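Print | E-mail this page

Workplace Organization, handout 6
Noura Majali

Mixed storage means that unlike items share one open bin. It suits small stock that is drawn in single pieces. Long items lie flat or diagonally, and soft items take whatever shape is left.

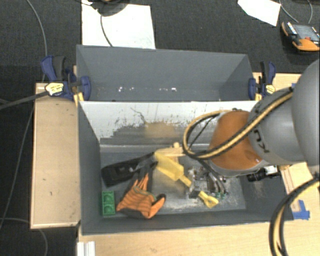
Fig. 9. Front bin, mixed contents: work glove, green block, long black item.

Gloves are the usual problem. The fingers spread and cover smaller pieces. Store them in pairs, cuffs together, in a separate bin.

Read the Caswood case before the next lecture.

Last updated: Mon 5 February
This site uses cookies. Accept | Settings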